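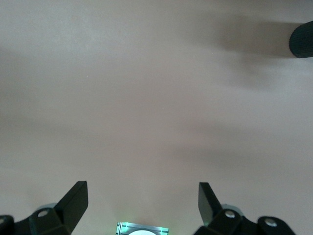 Flulville, December

How do films get their sound?

When you watch a film, it seems as if all the noises come from the people and things on the screen. A door shuts and you hear it bang. Somebody walks through snow and you hear it crunch. Quite a lot of those noises were not made on the day the film was shot. They were added later, sometimes months later, by people working in a small room with the lights turned down.

Recording on the day

While a scene is being filmed, a sound recordist listens through headphones. The main job is to catch the voices clearly. One microphone is usually held over the actors on a long pole called a boom. Actors may also wear tiny microphones under their clothes.

These microphones are pointed at mouths, so they do not pick up feet, sleeves or teacups very well. There may be other noises nearby too, such as an aeroplane or a generator. If a plane goes over during a quiet scene set in a castle, the sound has to be cleaned up or recorded again.

What a Foley artist does

The people who make the everyday noises are called Foley artists. The name comes from Jack Foley, who did this work in Hollywood when films with sound were new.

A Foley artist stands in front of a screen and watches a scene over and over. When the actor takes a step, the Foley artist takes a step at exactly the same moment. When the actor picks up a cup, so does the Foley artist. A microphone records it all.

Radomír Bednárik has been a Foley artist for 17 years. He works at a studio called Hekari, and he keeps 80 pairs of shoes there. Few of them fit him properly. He chooses them for how they sound on wood, stone or gravel, and he has cut the backs off the smallest ones so that he can get his toes in.

"Children's footsteps are the hardest," he says. "I am a big man. I have to walk as if I weigh nothing."

Things that sound like other things

Often the real object does not make the best noise. Snow melts indoors, so Foley artists squeeze a bag of cornflour to make the crunch. Here are some other old favourites:

Horses' hooves: two halves of a coconut shell
Breaking bones: a stick of celery, snapped
A bird flapping its wings: a pair of leather gloves, shaken
A crackling fire: crisp packets or cellophane, scrunched slowly

In a cartoon nothing on the screen makes a real noise at all, so every sound has to be made or found. For the cartoon Pilico, which is about a snail who delivers letters, the team at Hekari needed a sound for the snail moving along. They tried wet sponge on glass and then a slice of melon on a tray. In the end they used a hand in a rubber glove, covered in washing-up liquid. That one sound took three days.

Other sounds

Foley artists do not make everything. Explosions, thunder and car engines are normally looked after by a sound effects editor, who has a library of recordings to choose from. An editor might join three sounds together to make one. A dragon's roar could be a tiger, a pig and a creaking gate, played slowly.

There is also the sound of the place itself. Even an empty room has a faint hum. The recordist asks everybody on the set to stand still and say nothing while this is recorded. It is called room tone, and it is used to fill the gaps between words so that the film does not suddenly go dead.

Putting it together

The last stage is the mix. Voices, Foley, effects and music all arrive separately, and a person called the re-recording mixer decides how loud each one should be. If the music is too loud, you miss the words. A long film can have over a hundred separate strips of sound, called tracks, to balance.

Try it yourself

Ask a grown-up to help you film somebody walking across a room and sitting down. Play it back with the sound off. Now find things at home to make the footsteps and the creak of the chair, and record them on a phone while you watch. You will probably be late the first few times.

Words to know

Boom: a long pole that holds a microphone
Foley: everyday sounds performed to match a film
Room tone: the quiet background sound of a place
Mix: joining all the sounds together at the right loudness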